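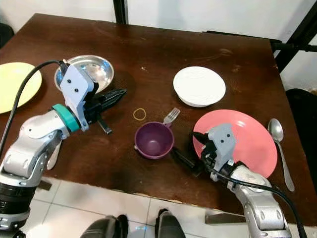
*Dishes and utensils on the table, both grippers down among them. The right one is over the pink plate.*

## Recording a table-clearing task by remote control

The Drelteck guide says you can teach this in an afternoon. I doubt it. Our first 400 runs at Workura were mostly practice for the operator, and the robot learned our bad habits along with the good ones.

1. Pick one order and write it down. We go cups, bowls, plates, then silverware. If you improvise, the policy will too.
2. Drive both arms slowly through the task 2 times with recording off.
3. Record. Watch only the head camera feed, never the table itself. If you can't tell from the feed where a fork handle ends, the robot can't either.
4. Move every item before the next run. A few inches is fine, but turn the handles too.
5. Delete any run where you paused to think. Keep a fumbled grasp only if you recovered cleanly.

How many runs are enough? You'll see 3,000 quoted a lot. We stopped at 586 and got decent bowls and poor spoons. I'd test on a plate color you never recorded before believing anyone's success rate, including ours.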